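February 17, 2021 – bench notes, Rustwood cell

Spent most of today on the house rules for the arm instead of the arm itself, which Gunvor has been after me to do ever since September. The old sheet had 23 rules on it and I doubt any of us could recite more than four! I got it down to 13, and Orhun read them over the phone and grumbled at two, so those two are still in pencil.

The ones we argued over most:

Speed during teaching. Old sheet said "slow." Slow for Aslak and slow for me are very different animals, so now there's a number you have to type into the log before you touch the enable switch. If the field's blank, you don't teach. I know, I know, I'm the one who leaves it blank.

Who holds the stop. One person, said out loud, before power goes on. If that person walks off for coffee the arm goes off too. Siv wanted a lanyard for this (so you can see from across the room who has it) and I like that a lot, I just haven't bought one.

Finger checks. Look at both gripping faces every morning and again after any bump, wipe the ridges, write it down. Roald says weekly is plenty. He may be right, but weekly is the kind of thing that turns into monthly with us – so mornings it is until I hear a better argument.

Table state. Parts live in the divided organizer until they're needed, and the stretch in front of the fingers stays bare between runs. Also wipe the wood. Crumbs and little bits count as objects as far as I'm concerned, and I don't want to hear "it's only a speck."
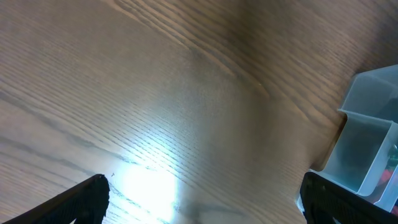 Lighting is the one I couldn't write properly. I want a rule that says check the wrist view for glare before recording, but how much glare is too much? Orhun wants a threshold, Gunvor wants a person to look and decide. For now it says "look, and move the lamp if you can't follow the grain through the bright spot," and Aslak can turn that into a number if he's got an evening free.

Other stuff:
– log file rolls over at 2000 lines now, it was 1000 and kept splitting runs in half
– the Skenuson cable tray cover is still missing a screw
– pencil rules to settle with Orhun: 6 and 11
– ask Siv about the lanyard color, she had opinions

Recent entries
Fernandes vise, third attempt
Labeling the spare fingers
Notes from the Skunilstead visit
Where the good hex keys went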